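Week 5: Edges, Shadows and Why Your Still Life Looks Like Soup

Drawing and Looking, Section 2
Instructor: Oksana Pasichnyk
Handout to go with Friday's session

Bring this back next week. I print 60 of them and by the following class there are four in the room, three of them mine.

Where we left off

Last time we did value scales. Most of you now have a strip of gray boxes running from white to black, and most of you have a strip where boxes six through nine are the same box. Do it again at home with a softer pencil. The trouble is nearly always that people get to a decent dark by the middle and have nowhere left to go, like somebody who starts a story by shouting.

Edges

An edge is where one value stops and another begins. A hard edge stops all at once. A soft edge takes its time. A lost edge is one you can't find at all, although you'd swear in court that it's there because you know the object has a side.

Beginners draw every edge hard. They put a wire around the apple, a wire around the plate and a wire around the table, then shade inside the wires like a coloring book. The result is very tidy and looks like stained glass made by an accountant.

Try this in your own kitchen tonight. Put something dark (a boot, a skillet) against a dark coat, with one lamp on the right. Squint until your eyelashes get in the way. Part of the outline will go. Draw what's left and leave the rest of it alone. You will want to fix it. Sit on your hands.

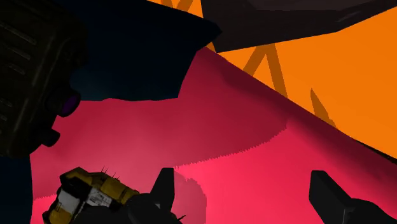 Cast shadows and form shadows get mixed up every term, so here they are again. A form shadow is the side of a thing that faces away from the light. It belongs to the thing and usually turns softly. A cast shadow is what the thing throws onto something else, and close to the object it tends to have a crisp edge. Neither of them is "black," whatever the paint tube says. Take the big arm on the left in the picture: nearly black, yes, but with a faint olive-gray in it, and shallow grooves across the upper part that you only get if you hold something back. Scrub that whole area in with your darkest pencil and the grooves are gone. The round purple piece on its right side has the same problem on a smaller scale, a dark violet with one faint highlight at the rim. That rim is worth about two seconds of work with a kneaded eraser. Please don't give it ten minutes.

Squinting, continued

Some of you asked whether you can take your glasses off instead. Yes. It's the one advantage we have over people with good eyes.

Big shapes first

Before any detail, block in the two or three largest shapes as flat patches. They won't look like objects. They'll look like torn paper, and that is fine for a good twenty minutes. Bożena Marciniak, who had this course before me and whose notes I have been stealing from ever since, made her students work with the reference upside down until the patches were right. We'll do this in the second hour. Complaints may be submitted upside down.

When the patches are in, check them against each other. Is the darkest one still the darkest? Is the gap between two shapes the right shape too? The gap is the easiest thing to check because you don't have a name for it, and so your brain hasn't had a chance to be helpful.

Materials for next week

- Wornell soft pencils, 4B and 6B. The 8B is lovely and you will wear it on your face.
- Kneaded eraser. The Pluten one is fine. Keep it out of hot cars.
- Toned paper, mid-gray. Khattak pads are the cheapest at the shop. Vita makes a nicer sheet if you're feeling rich.
- White chalk pencil. You may use it only for the lightest light. If I see more than a thumbnail's worth I will take it away - I have done it before, to grown adults.

Homework

1. One drawing of a dark object on a dark ground, single light source, no outlines. Forty minutes, then stop.
2. Five thumbnails, matchbook size, three values each. Any subject except your cat, who will move.
3. Redo the value scale. You know who you are.

Drop finished work in Room 57 before class. The door sticks, so lift and push.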